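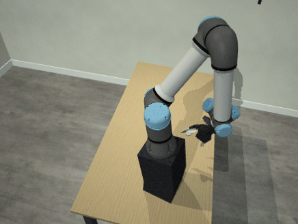

Husar Project: progress report to the Tremport Fund
Reporting period ending December
Prepared by Vasilică Lungu, Ustov Robotics Group

1. Where the work stands

The grant pays for one question: how much of a grasping policy can be learned in simulation before any time is spent on the physical arm. In the last report we had a working scene and a scripted controller but no learned policy. We now have a policy trained entirely on simulated demonstrations, and a first set of results on single-cube grasping. Stacking has not started. It was planned for this period and has moved to the next one.

Spending is on budget. The money set aside for a second workstation has not been used, as the existing machine has kept up with rendering when jobs are left to run overnight.

2. Simulated workspace
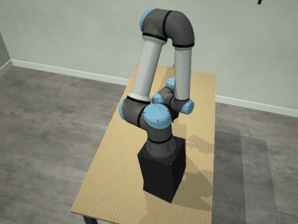 Most of the modelling effort this period went into lighting. The first version of the scene used flat light with no shadows, and policies trained on it did badly as soon as any shadow was added. We rebuilt the lights and now vary their position and strength between episodes. Soft shadows fall on the tabletop to the right of the pedestal and a stepped one lies on the floor beside the table, and both move when the lights are changed. The colour of the walls and the floor finish are fixed for now. We intend to vary them once stacking is under way.

The collision shapes for the pedestal were also corrected. The old ones were slightly too large, and the motion planner was rejecting poses in which the wrist comes back close behind the shoulder. Those poses are needed for cubes placed near the base.

3. Training and results

Demonstrations are generated by the scripted controller, filtered for success, and passed to Nelell, our training code. The policy takes camera images and joint angles and outputs a target pose for the gripper. We trained it in two ways. The first used a fixed camera position and the second shifted the camera by a small random amount at the beginning of each episode.

Each policy was then run on the same held-out cube positions, with the camera moved to places it had not seen in training. The fixed-camera policy grasped and lifted the cube in 52 per cent of trials. The shifted-camera policy managed 70 per cent. Both had the same number of demonstrations, so we put the difference down to the camera changes. 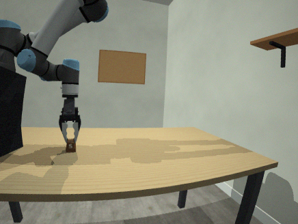 Figure 3. Simulated grasping task: gripper over the cube marked 5, fingers slightly open.

Most failures in both sets came in the last part of the descent. The gripper arrives a little to one side, one finger touches the top of the cube, and the cube is pushed away. A smaller group of failures came from closing too early. We tried slowing the descent, which helped with the first kind and made the second kind worse, so it has been left at the original speed.

We also tested how few demonstrations the method can manage with. Cutting the training set to 40 per cent of its full size made little difference with the camera fixed, but the shifted-camera policy lost most of its advantage. Anyone repeating this work should plan for the larger set.

4. Problems and delays

A fault in the way joint angles were logged cost us several weeks.

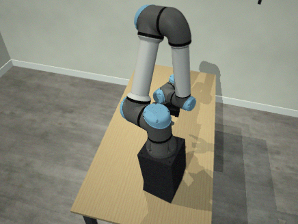 The angles were being saved one step behind the images, so every demonstration paired a picture with the arm's previous position. At low speeds the error was too small to notice. It came to light when we replayed saved episodes and compared the rendered arm with the log. All demonstrations recorded before the fix were thrown out and generated again, and every result in this report comes from the new data. The replay check now runs at the end of each batch.

5. Next period

Transfer of the shifted-camera policy to the physical arm comes first, with the same cube positions as in section 3. We have set aside 5 weeks for it, including calibration. Stacking in simulation will go ahead alongside it.

We ask that the stacking milestone be moved back by one reporting period. No extra funds are requested. The revised schedule and spending table are attached separately.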